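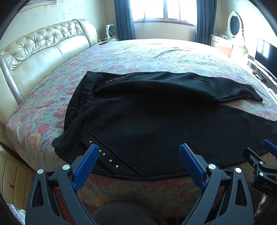
Ticket 1020: Order history shows twice after import
Product: Wanow (closet and resale inventory)
Opened by: Kane Faulkner
Status: Resolved
Date: May 30, 2020

Hi team! First off, I love the new import tool. I've been selling secondhand clothes for years and my old records were a mess of Claltex spreadsheets, so getting it all into one place feels like a holiday.

The problem: I imported my February sales file last night and every order now appears 2 times in the history tab. There were 400 rows in the file and the total says 800. The listings themselves look fine, it's only the sold orders. Sales totals for the month are doubled too, which made me feel very rich until I looked at my bank account.

What I tried so far:
Logged out and back in. No change.
Cleared the browser cache. No change.
Opened it on my phone. Same doubles there.
Deleted one of the copies by hand. Both copies went away! I put that order back manually and stopped touching things.

Reply from Wanow Support

Thanks Kane, and good call on stopping there. When one delete takes out both lines, there is usually a single record underneath and the history tab is reading it through two sales channels. Could you open Settings, then Channels, and tell us what is listed?

Kane Faulkner

Ooh, interesting. I have Nustham and "Nustham (old)". I set up the second one back when I changed my shop name and forgot it existed. Both say Connected. 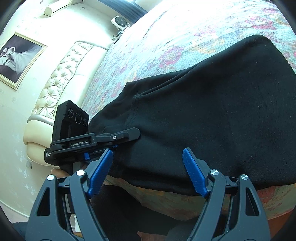
I also have Donati in there for shipping labels, and that one looks normal. Should I just disconnect the old one? I don't want to lose the order notes, I write all my measurements and flaws in there (missing buttons, pulled threads, that sort of thing) and I use them constantly when buyers write back.

Reply from Wanow Support

Please use Merge instead of Disconnect. Merge keeps the notes, and Disconnect archives them with the channel.

1. Go to Settings, Channels.
2. Click the three dots next to "Nustham (old)".
3. Choose Merge into, then pick Nustham.
4. Leave "Keep notes from both" checked.
5. Wait for the green bar to finish, then reload the history tab.

Kane Faulkner

It worked!! The merge took 35 minutes and now the history shows 400 orders, one line each, with every single note still attached. The February total matches my spreadsheet to the penny. The order I put back by hand came through as a separate entry, so I deleted my copy and restored the original from the trash. Perfect.

One small wish while I'm here: a warning when two connected channels point at the same shop would be fantastic. Thank you so much for the quick help!

Reply from Wanow Support

Passed along to the import team as a feature request. Closing this ticket, and you can reopen it by replying.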